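Getting Tea and Coffee Stains Out of Your Mugs

Posted Friday, September 22, 2023 in Kitchen

I drink a lot of tea. My husband drinks a lot of coffee, and between us we had a cupboard full of white mugs that looked like they'd been dug out of a river. I kept running them through the dishwasher and they kept coming out with that same brown ring, and I figured that was just how they were now. Then my sister-in-law came to stay in July and scrubbed one clean while I was still looking for the sugar (thanks, I guess!), so I finally got serious about it.

Baking soda first. You want a spoonful in the bottom of the mug and just enough water to make a paste, about like toothpaste. Rub it around with a damp cloth or an old sponge, give it a minute, rub again and rinse. For an ordinary week's worth of tea that's all I do. I used to buy a fancy powder for this and I can't say it did any better.

If the stain is old, fill the mug with hot water, stir in a big spoonful of baking soda and leave it overnight. In the morning most of it wipes off with your finger. The spot where the handle joins on is the worst on the outside, and for that I use a toothbrush. Mark the toothbrush! I put a strip of red tape on mine after a close call.

Denture tablets work too. My neighbor Odette Chevalier swears by them, one tablet per mug with warm water, and she won't hear a word about baking soda. I tried it on the tall mugs that I can't get my hand into and I have to say she has a point. They're good for a thermos, too, but use two and leave the lid off while it fizzes. Rinse it really well after, more than you think you need to, or your first coffee tastes like mint.
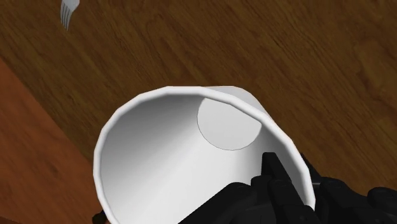
White vinegar is for the other kind of gunk, the chalky scale you get if your water is hard like ours. Half vinegar and half water, warm, for an hour. Don't use it in the same go as the baking soda. I know everybody loves the fizz, but the two mostly cancel each other out and you're left scrubbing with salty water. And please never mix vinegar with bleach, ever, not in a mug and not in a bucket.

A few things I've quit doing:

Steel wool. It took the stain right off my good Bradholm mugs and took the shine with it, and now they stain twice as fast as the others.

Bleach. It works, but I could never stop sniffing the cup afterward.

Leaving the last inch of tea in the bottom till bedtime. Okay, I haven't quit this one, but I'm trying.

Now those gray marks that look like pencil scratches, those are a different animal. They're metal rubbed off your spoon onto the glaze, and baking soda only gets the light ones. For those I use a cream cleanser, the soft kind, on a wet cloth with small circles. Rinse and do it again. It took me three rounds on the mug my husband stirs like he's mixing cement.

Plastic cups are harder. They hold on to color and smell both, so go gentle, no scouring pads, and try the overnight soak before anything else. If a cup still smells like coffee after that, I set it on the windowsill on a sunny day, and sometimes that does it. Sometimes it becomes a pencil cup.

Anything with a gold rim or hand painting gets washed by hand with dish soap and that's it. I lost the gold off a Favesel cup to the dishwasher and I'm still mad.

Next week I'm doing the inside of the teapot, spout and all, so if you've got a good trick for spouts leave it in the comments and I'll try it out before I write the thing up.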